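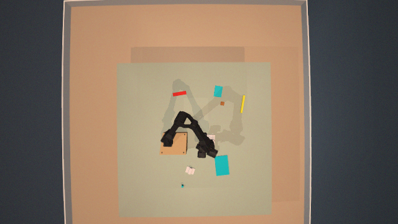 从捐产账簿看一座港镇清真寺的日常开支
历史与宗教研究课程 学生项目报告
Plurnomton学院 第三小组

摘要

本报告以Drullness旧港区一座清真寺的捐产账簿为主要材料,整理其中的收入和支出,讨论宗教捐产(瓦克夫)在一个小港镇里怎样维持礼拜、教学和供水。账簿共288页,我们读完了全部页面,把能够辨认的条目录入表格,再按用途分类。结果显示,账簿中出现最多的支出是灯油、水井修缮和教师口粮,大规模的修建只出现过几次。租金收入随雨季和船期变化,欠租的情况很普遍。

一、选题经过

课程的上半学期讲的是哈里发国家、各王朝的更替和几座大城市的学术活动。小组讨论时,大家觉得对制度层面的内容已经有了大致印象,对普通城镇里的宗教机构靠什么运转却说不清楚。教材提到瓦克夫的地方不少,大多是定义:捐赠人把房产、土地或店铺永久捐出,产业本身不得出售、赠予或继承,收益用于捐赠人指定的用途。至于收益怎么收、由谁收、收不上来怎么办,教材没有展开。

我们最初想写大城市的捐产文书,后来放弃了。这类文书的译本虽多,但多数是捐赠契据,写的是捐赠人的意愿,看不出实际执行的情况。指导老师建议找账簿一类的材料。我们在Dikumia数字文献库里检索到这份账簿的影印件和部分转写,题目就此定下来。

二、材料说明

账簿用爪威文书写,也就是用阿拉伯字母拼写的马来文,夹有阿拉伯文的法律用语和祷词。全簿分为3册,封面均已换过,原来的题签只有第一册保留下来。第一册前几页抄录了捐产的来源,后面是逐月的收支。第二册最完整,字迹也最清楚。第三册后半部分受潮,墨迹洇开,有些页面只能认出数字。

账簿记录的产业共9处,包括店铺、河边的货栈、果园和一块稻田。店铺和货栈在Drullness旧港区,果园和稻田在Langat河上游,要坐船才能到。账簿里把前者叫作“下面的产业”,后者叫作“上面的产业”,本报告沿用这两个说法。

文献库的转写只覆盖第一册和第二册的一部分,其余由小组自己辨认。组内有两名同学能读马来文,其中一名学过爪威文,另一名边做边学。辨认不确定的字,我们在表格中加了问号,统计时单独列出,没有并入任何一类。

三、整理方法

我们为每个条目设了日期、产业、收支方向、金额或实物数量、用途和备注等栏目。录入的条目有3000多条,收入和支出合在同一张表里。

日期一栏遇到的麻烦最多。账簿使用伊斯兰历,按月记账,可是果园和稻田的收成跟着季节走,而伊斯兰历的月份每年都会在季节里往前移。同样是收稻米,前几年记在一个月份下,后几年就换到了另一个月份。开始时我们按月份汇总,得到的图表看不出任何规律,一度以为是录入出错。换算成公历之后,收成的周期才显出来。这个问题课堂上讲历法时提到过,到自己动手时还是忘了。

金额的单位也不统一。店铺租金以银元计,果园的收入有时是银元,有时是椰子、槟榔等实物,稻田则一律交米。我们没有找到可靠的比价,所以没有把实物折成银元,下文讨论比例时用的是条目的多少,没有用价值。条目多并不表示花费大,这一点在阅读第四部分时需要注意。

分类标准改过两次。第一稿把“水”单独列为一类,包括打水的工钱、井绳、水桶和水井修缮。后来发现有的条目把修井和修围墙写在一起,无法拆开。第二稿把所有工程都归入修缮,结果日常用水的开支看不见了。最后的办法是保留“水”一类,混写的条目放进“修缮”,并在备注里注明。
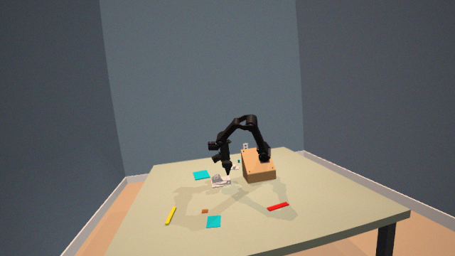
四、主要发现

(一)日常支出

灯油是全簿出现最频繁的支出,几乎每个月都有,斋月里则分成多笔。斋月夜间礼拜时间长,前来的人也多,用油增加在意料之中。账簿还记录了斋月里熬粥用的米、椰浆和柴火,其中米常常直接取自稻田的租米,写作“从上面来”。这类条目只记数量,不记价格。

水井的开支排在其后。礼拜前须行小净,清真寺离不开稳定的水源,而旧港区靠近河口,旱季井水容易变咸。第二册里有连续几个月雇人用船从上游运水的记录,之后出现了一笔较大的掘井费用。新井的位置没有写明,只说在“树的那一边”。从此以后,运水的条目便不再出现。

教师的报酬由钱和米两部分组成。账簿里的教师教孩子诵读《古兰经》,有时也替人写信和契约,写信所得似乎归教师自己,不入捐产的账。学生家里送来的布匹和糖倒是有登记,记在另起的一栏里,字迹与正文不同。

(二)租金与欠租

店铺租金按月缴纳,能够按时收齐的月份很少。季风转向、船只不来的时候,店铺的欠租明显增多,到船期恢复后再陆续补上。管理人对欠租的处理相当宽松,账簿中多次出现“待船来”的批注,只有一次写明收回店铺另租他人。

货栈的情况有所不同。货栈由商人按航次租用,租金一次付清,所以没有欠租,但空置时间长。有一段时间,货栈被用来存放清真寺自己的木料,没有收入,管理人仍旧每月写上“无”。

稻田的租米取决于收成。遇到水灾,账簿会写明减免的理由。Langat河涨水的记载散见于第一册和第三册,有些只有一句话,例如“水到了田埂上,米减半”。这些记载对研究当地的水文可能也有用处,本报告没有继续追查。

(三)修建工程

账簿覆盖的时间里,规模较大的工程有更换屋顶和加建前廊。这两项工程的费用都没有完全出自捐产收益,其中一部分来自临时募集。募集的名单附在册末,有男有女,也有外地的船主,金额相差很大。捐产收益主要用在日常维持上,遇到大工程就要另外想办法。我们翻阅的二手研究多着眼于大型捐产,那里的修建款项常由捐产本身承担,与本簿的情形差别明显。

(四)管理人

管理人换过几任,交接时会有一次盘点,把余款、欠租和实物逐项写下,由见证人画押。我们注意到交接前后记账的详略很不一样。有一任管理人几乎每买一根井绳都单独记一条,另一任则喜欢写“杂项”。所以某些年份条目骤减,不能理解为开支减少。最初的图表里有一段明显的低谷,就是这样造成的,我们保留了图表,在图注中作了说明。

管理人有没有报酬,账簿没有正面回答。按照一般的教法规定,管理人可以从收益中取得合理的报酬,具体由捐赠条件或法官决定。第一册抄录的捐赠条件里,这一段正好有虫蛀。只在两次交接盘点中看到“按例给”的字样,数目不详。

五、讨论

读完账簿以后,我们对“永久捐产”的理解有了一些变化。法律上,产业一经捐出就不再变动;从账簿看,产业的用途和状态一直在变。店铺塌了一角,管理人把剩下的部分隔小出租;果园的老树不再结果,便改种槟榔。每次变动,账簿都会写上一句“为捐产之利”,大概是为了表明这样做符合捐赠人的本意。这句套语在第二册里出现得特别多,是不是因为当时有人提出过异议,我们没有找到证据。

捐产把上游的农业和河口的贸易连在了一起。米和椰子顺流而下,用作教师口粮和斋月的粥;店铺的银元又送到上游,用来修水沟和付工钱。船期不好的年份,清真寺可以多靠上游的米;遇到水灾,又可以多靠店铺的租金。捐赠人各自捐出产业时未必有这样的安排,效果是在管理中慢慢形成的。

组内对一个问题有分歧。有同学认为,宽松对待欠租说明管理人把接济租户也看成捐产的一种用途。另一部分同学认为,船不来时店铺另租也租不出去,管理人只能等。账簿里的批注太短,两种解释都说得通。

六、不足

一是材料单一。我们只用了一份账簿,没有与同一地区的其他捐产比较。Dikumia文献库里还有几份相近的材料,尚未转写,以小组目前的阅读速度在一个学期内无法完成。

二是第三册的缺损。受潮页面上的数字虽然能认,用途却认不出来,这部分只好列为不明。如果其中大多是某一类支出,前面的排序就可能改变。

三是换算日期时,我们用的是通用的历法换算表,没有考虑当地见月的差异,前后可能相差一两天。对按月统计的结果影响不大,涉及具体日子的条目则不应拿来直接引用。

四是缺少口述材料。原计划5月到旧港区走访,因考试安排冲突没有成行,新井的位置和前廊的旧貌都没能核实。

七、分工与附录

辨认和录入由能读马来文的同学负责,历法换算与制图由另外两名同学完成,其余同学查阅二手文献并撰写初稿,全文由全组共同修改。

附录甲为分类表及各类的判定标准,附录乙为爪威文常用记账词汇对照,附录丙为存疑条目清单。录入表格已交课程资料室,下一届同学如要接着做第三册,请先看附录丙,再看表格里的备注栏。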